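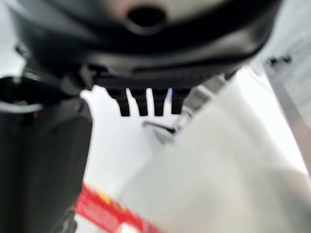
Hooks and Clips FAQ

Last updated Sun 8 July

I get a lot of mail about hooks. I run Didgate, which is me, a spare room and a van, and I help people in Wasmont and nearby get their closets, kitchens and utility rooms into a state they can live with. Half of what I do is put things in boxes and bins. The other half (the fun half, if you ask me!) is hanging things off the edges of those boxes and bins. So these are the hook and clip questions that land in my inbox most, answered the way I'd answer them standing in your hallway with my coat still on.

Sharon Biwott

What kind of hook should I start with?

The small over-the-edge kind, the ones that slip onto the rim of a bin or the lip of a shelf. They need no drilling and no glue, and if you hate where you put one you just slide it along. I'd buy a little packet, live with them for a couple of weeks and only then think about anything that goes into a wall. I have a drawer full of big heroic hooks I bought in my first year and I hardly ever open it.

Metal or plastic?

I lean toward metal for anything that gets used every day, like keys, a dish brush or the dog's leash. Thin metal bends a bit when you fit it and then grips. Plastic is kinder to painted edges and doesn't clink, so that's what I use in bedrooms and anywhere near a baby who has only just gone down. Cheap plastic goes brittle in a sunny window, though, so keep it out of there.

How do I know if a clip will fit my bin?

Measure the rim. I know, I know, but please measure the rim! People measure the length and the height of a bin down to the last hair and never look at how thick the top edge is. Pinch it between two bits of cardboard, mark the gap, and take the cardboard to the store with you. Rolled rims are the awkward ones, and for those you want a clip with a wide mouth and a bit of spring. If it takes two hands and some bad language to get it on, it's too small and it will chew up the edge.

How much weight can a little hook take?

Less than you hope. I look at the packet, then I use about half of whatever it says, and I've had very few things fall on my foot. Also think about what the hook is hanging from. A clip may be perfectly happy holding a full spray bottle while the empty bin underneath tips right over. Put the heavy stuff in the bottom of the bin first and hang things afterward.

Should I match everything?

You can, and it does look lovely. I love a row of pale gray boxes with dark hooks on them, it's a combination I go back to again and again. But I wouldn't throw out good bins to get there. Margit Halász, who I worked with on a very long and very narrow pantry, kept every mismatched tub she owned and just bought the same black clip for all of them. It pulled the whole shelf together for the price of a sandwich.

Where do clips work best in a kitchen?

Inside the cabinet under the sink, first of all. Rubber gloves on a clip dry out instead of going swampy, and you can hang the bottle brush where you can see it. After that I like them on the side of a drawer organizer, for the measuring spoons. I don't put them anywhere near the stove. Steam and grease get into the bend of the hook and it turns into a sticky little fly trap, and then you're washing your storage instead of your dishes.

And in a laundry room?

Oh, everywhere. On the rim of a laundry bin I hang a small mesh bag for socks that have lost their partner. On the shelf above the machine I hang the stain brush and a pair of scissors for cutting out scratchy labels. If you've got room for a rail, put one up and hang the clothespin bag from it, because a clothespin bag on the floor is a bag you'll be picking clothespins out of every single wash day.

My clips keep sliding around. Help?

Three fixes, from laziest to least lazy. Wipe the rim with rubbing alcohol, as there's often a film on new plastic that makes it slippery. If that doesn't do it, put a short piece of rubber band under the clip. If it still travels, swap it for one with a tighter bend. Benedek Tóth wrote to tell me he uses a dab of removable putty, and I've tried it since and it does work, though it picks up lint like you wouldn't believe.

Do hooks scratch the surface underneath?

They can. Metal on a soft light-colored plastic will leave a gray line sooner or later, mostly from people yanking the clip off sideways. Lift it straight up. On furniture I care about I stick a bit of felt inside the bend. The gray line on plastic usually comes off with a damp melamine sponge, used gently.

I rent. What can I get away with?

Anything that goes over an edge! Cabinet doors, shelf lips, the side of a bookcase, the back of a chair if you're not fussy. I'd be careful with adhesive hooks on painted walls even when the packet promises clean removal. Mine have come away clean in newer apartments and taken a coin of paint with them in older ones. Test one behind a door and leave it there a week before you commit.

How many hooks is too many?

When you have to move one thing to get at another, it's too many. I did my own front closet last October and got so carried away that the umbrella couldn't come out without bringing two tote bags and a hat along for the ride. I took half of them down that evening. A hook with nothing on it is fine, by the way. Guests like finding one.

What about labels on hooks?

I don't label hooks for grown-ups, but for kids it's magic. A little tag with a drawing of a backpack on it does more than a month of me shouting up the stairs. Tie the tag on with string so you can swap it when the backpack turns into a soccer bag.

How do I tidy a drawer full of clips I already own?

Tip the lot out on a white towel, so you can see the small dark ones, and sort by the size of the mouth. Color can wait. Anything sprung open or rusty goes in the scrap. I keep mine in a shallow box with 9 compartments and I've never filled all of them, which I'm choosing to see as self-control. The long thin ones get threaded onto a loop of wire, otherwise they tangle with everything else and come out in one horrible clump.

Do you sell them?

No, and I don't get a cut from anyone who does. When I'm on a job I bring a tin of odds and ends, and if something of mine suits your bin you can keep it. Hardware stores usually have the dull sturdy ones and kitchen stores have the pretty ones, and I'd go to the hardware store first.

Can you come and look at my closet?

If you're within 30 minutes of Wasmont, very likely yes. Send me a note with a few words about what's driving you crazy and which days you're home. You don't need to clean up before I come. Please don't, in fact, it's much easier for me to see where your stuff wants to live when it's still lying there. Ferenc Bakos tidied for a whole day before my visit and then neither of us could find his tape measure.

I've got a question that isn't on the page.

Send it over! I answer in the evenings, usually with tea, and the good ones get added when I next sit down to update this. The next one on my list is from Els Nijs, who wants to hang a full-size ironing board inside a very thin door, and I'm still thinking about it.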